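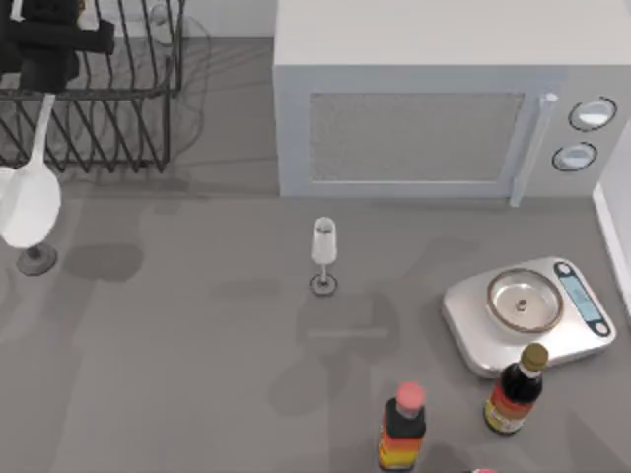 perron-families list
Subject: Re: [perron-families] kindergarten first week, lunch + bus + forms???

Typing this in the pickup line so forgive everything. Answering in between your questions, my oldest is in third grade now and my youngest started kindergarten last August so I've done this twice, once very badly.

> Hi all, new to the list. My daughter starts kindergarten at Perron in
> August and I've read the welcome packet twice and still have no idea
> what's going on. Sorry for the long list. Feel free to answer just one.

Welcome! The packet is the same one from four years ago with a new cover. Page 6 still talks about paper lunch tickets. Ignore page 6.

> 1. Lunch. Packet says "tickets", the website says Doltero. Do I need an
> account if she's bringing lunch from home most days?

Yes get the account. Doltero is what they use for everything that costs money now, lunch, milk, field trips, the popcorn thing. If she ever forgets her lunchbox (she will, week one) they'll feed her either way but then you get an automated email every single evening at 6:00 until the balance is back over zero. Even if it's a quarter. I put $40 in at the start of the year and that lasted mine till winter break buying maybe once a week and milk on the other days.

Milk by itself is not part of the free breakfast. I missed that the first year. If she takes a milk with a home lunch it gets charged.

Turn OFF "a la carte" in the settings, it's under Student and then Restrictions, not under Payments where you'd look for it. Otherwise the ice cream freezer is open to them. Mine had eleven ice cream sandwiches in September. I found out from the statement.

> 2. How long do they really get to eat? I heard 20 minutes.

Twenty on paper. Take off the walk down there and the line and hand washing. With a home lunch she'll sit down sooner than the kids who buy, so that helps. Practice opening stuff at home!! Every container. Have her do it at the table with you not helping. The lunch aides are lovely but there's two of them for the whole kindergarten and a kid with her hand up can wait a good while over a yogurt tube. We gave up on the thermos with the screw lid, she just couldn't do it, went to a flip box and sandwiches cut in squares. Cheese sticks, snip the corner first.

Also don't panic when it all comes home uneaten. Both of mine came out starving for the first two weeks, ate a full meal at 3:15 and then barely touched dinner. I started packing a second snack in the car and quit arguing about it.

> 3. The bus. It says "download Umitach" but when I search her name it says
> student not found. Is that normal this early?

Normal. Umitach doesn't load the kindergarten kids until the week before school, they come over in a seperate batch from the rest. Nothing you did. Don't make a second account, I did that and then had two accounts and neither one worked and the transportation office had to delete both.

When it does load, check the stop. Then check it again the night before. Ours moved from the corner by the mailboxes to the far side of the apartments and the only notice was inside the app, no email, no call. The dot on the map is pretty good by the second week. First week it's useless, buses are running late all over and the dot just sits at the depot.

Kindergarten rule, important: somebody on the approved list has to be standing AT the stop in the afternoon. Not in the car across the street, not waving from the porch. If the driver doesn't see an adult, kid stays on the bus and goes back to school and you go get them. Happened to my neighbor, she was thirty feet away behind a hedge. Add grandparents and sitters to the list now. The form for that is the yellow one, not the Umitach app, even though the app has a screen that looks like it does the same thing. It doesn't. It only sends them the alerts.

> 4. Medical forms. She has an inhaler. Office said "Medex form" and then
> we got cut off.

OK this one do first, before any of the rest. The Medex form is the one your doctor's office fills out and signs, one per medication, and it has to be new each school year even if nothing changed. Doctor's offices get slammed with these in August. Ours took nine days to turn it around. You can't drop off the inhaler until the form is in, and they won't take it from the kid's backpack, an adult has to carry it into the nurse's office in the original box with the pharmacy label on it. The BOX. I threw ours out and had to go ask the pharmacy to print the label over again, they were nice about it.

Ask for a spacer to stay at school too if she uses one. Put a reminder in your phone for the expiration date, the nurse does send a note home but it goes in the folder and you know how the folder is. (You will know how the folder is.)

If she's doing aftercare, aftercare does NOT have access to the nurse's cabinet. Separate inhaler, separate copy of the form. Drives me up the wall but there it is.

> 5. Supplies. The list says 3 boxes of crayons, 24 count, "do not label".
> Why wouldn't I label them?

They go in one big bin and everybody uses them. Same with the glue sticks and the wipes. Label: backpack, lunchbox, water bottle, jacket, folder, spare clothes. Do not label: anything she'd use up. Don't get the fancy crayons. And get the big backpack, not the cute toddler size one, the folder doesn't fit in the little ones and it comes home bent in half every day.

Spare clothes go in a gallon ziploc, include socks and shoes if you have an old pair. Everyone forgets shoes.

> 6. Open house night, do we bring the kids or not? My sister's school says
> no kids.

Bring her. Ours is the drop-in kind, you find the room, find the cubby, put the supplies on the table, say hi, leave. Come in the second half hour if you can. There's over 300 kids in the building and every one of them shows up at the start and the parking lot is a zoo. Walk her to the bathroom from her classroom and back so she's seen it once. Mine was scared of the flush noise and we didn't find out till she'd been holding it for three days, poor thing.

> 7. Last one. Is there still a fundraiser in September? Somebody told me
> we'd be expected to sell things the second week.

Yes the walkathon, no selling anymore thank goodness, no wrapping paper. The kids go around the field and you can put in a flat amount on Doltero or nothing at all. Goal last time was $2,000 for the kindergarten playground shade and I think we got there, the shade is up anyway. Kids all get the same t shirt regardless. Don't let anyone make you feel bad about it.

> Thanks so much in advance. She is very excited and I am a wreck.

Same. Both times. First morning I did the whole cheerful thing, got the wave, got back to the car and sat there until a bus honked at me. She came home and told me it was "fine" and that they had a fish. That was all I got for a week. If you want anything out of her try asking who she sat with, or was anything funny, "how was school" gets you nothing.

Couple things you didn't ask:

- drop-off line, pull ALL the way up. please. to the cone.
- doors open 7:40, there is no supervision before that so don't let her out early
- kindergarten has half days the first two days and the packet has the wrong dismissal time for those, it's 11:30. The school calendar online is right.
- bed earlier starting now. We moved it back fifteen minutes every few nights. Worked with the second kid, never tried with the first and paid for it
- jacket even when it's hot, the classrooms on the north hall are freezing

If anyone else knows whether aftercare is taking the Doltero payments this year or still wants checks, please reply to the list, I've called twice and gotten the voicemail. Need to know before the deposit's due.

ok line is moving

--
You are getting this because you are subscribed to perron-families.
Replies go to the whole list.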